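Interlocking control panel

From the Bavville Open Handbook of Small Things

An interlocking control panel, also called a jigsaw panel or, among the people who have the most fun with them, a puzzle board, is a working surface of buttons, switches, sliders and small displays built up from separate plates that lock together along their edges with rounded tabs. Each plate usually carries one kind of control, or a little family of controls that belong together, and the plates can be joined in whatever order the owner likes. Such panels are used for practice, for play, for teaching children and grown-ups how switches behave, for home music and lighting setups, and quite often for the plain pleasure of having something good to press.

Contents
1 Names
2 Plates and tabs
3 Controls
4 Labels and displays
5 Putting a panel together
6 Care and cleaning
7 Known sets
8 See also

Names

The word "panel" is the one most makers prefer, and it is the one used in this article. "Board" is just as common in everyday talk, though it can be confused with the circuit board that may be hiding underneath. In older hobby newsletters the same thing is called a "tile desk," and a reader who comes across that name can safely take it to mean much what is described here. A single piece is called a plate or a tile. The bump on one edge is the tab, the hollow that takes it is the socket, and the line where two plates meet is the seam. Some builders call a finished panel a "quilt," and it is a fair comparison when the plates are of several colors.

Plates and tabs

Plates are most often made of plastic, either molded or printed at home, and less often cut from wood or thin metal. They may be smooth, but a speckled or slightly sandy finish has long been popular. It hides fingerprints and small scratches very nicely, and it keeps a glossy button from getting lost against a glossy background. Dark greens, blues and grays are favorites for the same reason, with a pale plate dropped in here and there where the eye needs a resting place.

The tabs are shaped like those of a child's jigsaw puzzle, with a narrow neck and a wider head, so that two joined plates will not slide apart sideways. They come apart only when one plate is lifted straight up out of the other. Getting the fit right is the part that builders talk about for hours. If the tab is too snug, the plates have to be thumped together and may never come apart again; too slack, and the whole panel sags in the middle when it is picked up. Most people settle the matter by making one trial pair and living with it for a week before making the rest.

A plate is seldom a flat sheet all the way through. Controls have bodies that hang down below the surface, and there are wires to think about, so the plates are commonly raised on walls or set into a deeper housing with room inside. Some housings have openings in them as well, for cables or to save material, and a squared-off arm or bar along one side is handy for carrying the panel.

Controls

Nearly anything that can be pushed, flipped or slid has been put on an interlocking panel at one time or another. A few kinds turn up again and again.

Push buttons of the arcade style are perhaps the best loved. They have a domed cap with a ring around it, and the ring is often translucent so that it catches the light or can be lit from within. Four of them set in a diamond make a very comfortable group for one hand, and giving each its own color means that instructions can be as simple as "press the yellow one."

Toggle switches are small metal levers held to the plate by a nut. They have a firm, old-fashioned click and can be read with a fingertip in the dark. Being small, they do well on a plate with some bare space around them.

Sliders run in a narrow slot, and the slot is commonly finished with a small screw at one or both ends. A slider invites slow, careful movement in a way that a button does not, and for that reason it is used in teaching fine hand control.

Square keys, like those on a keyboard or a tape machine, often bear a printed sign such as a triangle. They suit jobs where the meaning is already known to everybody, like starting, stopping and skipping ahead.

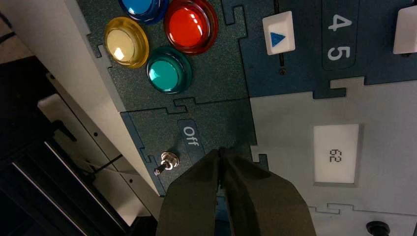
Four round buttons in different colors, with a small metal toggle switch on the plate below them.

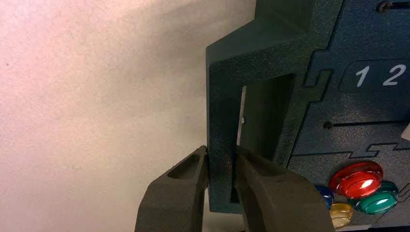 Rotary knobs deserve a mention too, although they ask for more room than their size suggests. The fingers have to get all the way around them, and a knob set too close to its neighbor is a daily annoyance. A good habit is to leave a thumb's width on every side. Rocker switches, joysticks, key locks and little cranks are also seen, the last mostly on panels built for toddlers, who will turn a crank long after everyone else in the house has gone to find some quiet.

Labels and displays

Labels may be printed on the plate, engraved, or made as separate strips that sit in a shallow recess. Separate strips have the great advantage that they can be changed when the panel is put to a new use. White letters on a dark strip are easy to read from across a table.

A curious thing about interlocking panels is that they have no fixed top. The same panel may be used from any side, and the plates can be turned before they are joined, so a word or a row of numerals may well end up reading sideways to the person using it. Some owners can't bear this and will rebuild the whole layout to have everything face one way. Others leave it as it is and learn to tilt their heads. In group use, with people seated all around a table, mixed directions can even be a kindness, giving everybody at least one label the right way up.

Small rectangular displays are set into a plate in the same manner as a button, and they usually show a short number, perhaps a count, a level or a score. They are best kept a little away from the busiest controls, where the hand would otherwise cover them.

Putting a panel together

The usual advice is to begin with paper. Cut one piece for each plate, write the name of the control on it, and move the pieces around the table until the hand falls naturally from one to the next. Controls used most often go nearest to the body. Anything that switches the whole panel off should have a place of its own, close enough to reach and far enough from the rest that it isn't brushed by a sleeve.

Once the layout feels right, the real plates are joined from one corner outward, one row at a time. Press each tab down with the flat of the thumb, working along the seam, and keep the other hand underneath for support. Wiring comes after that, with enough slack left in every wire for a plate to be lifted out later. Beginners nearly always cut their wires too short, and nearly always only once.

It is wise to leave a blank plate or two in the first layout. They look unfinished for a while, but a use for them will come along.

Care and cleaning

Dust gathers in three places: the seams, the slider slots and the ring around each button. A soft, dry paintbrush will deal with all of them. For sticky marks, use a cloth that has been dampened and wrung out well, and go gently near any opening. Sprays should go onto the cloth and never straight onto the panel. Speckled plates can hold a surprising amount of grime before it shows, so it is a good idea to clean them by the calendar and not by eye.

Screws at the ends of slider slots tend to work loose with use and should be snugged up now and then with a hand screwdriver. Plates that have grown slack at the seam can be tightened with a sliver of thin tape along the side of the tab.

Known sets

The Zida set, put out by the small workshop Brirnico, is the one most often met with in Bavville. It comes with 7 plates in the starter box, and the full range runs to 88, counting colors. The workshop's first run was 300 boxes, and these can be told by their shallower sockets, which do not take the later plates without some filing.

The Từ pattern is not a set at all. It is a freely shared drawing for a single tab and socket, and many home builders use it as it stands. Plates made to it will join with Zida plates, though the fit is a touch loose on the long sides. The lending collection in Bavville keeps plates of both kinds in shallow drawers, and its list of parts had reached 2,112 entries when this article was last revised, 3/6/24.

See also

Busy board
Jigsaw joint
Patch panel
Push button
Slide control
Toggle switch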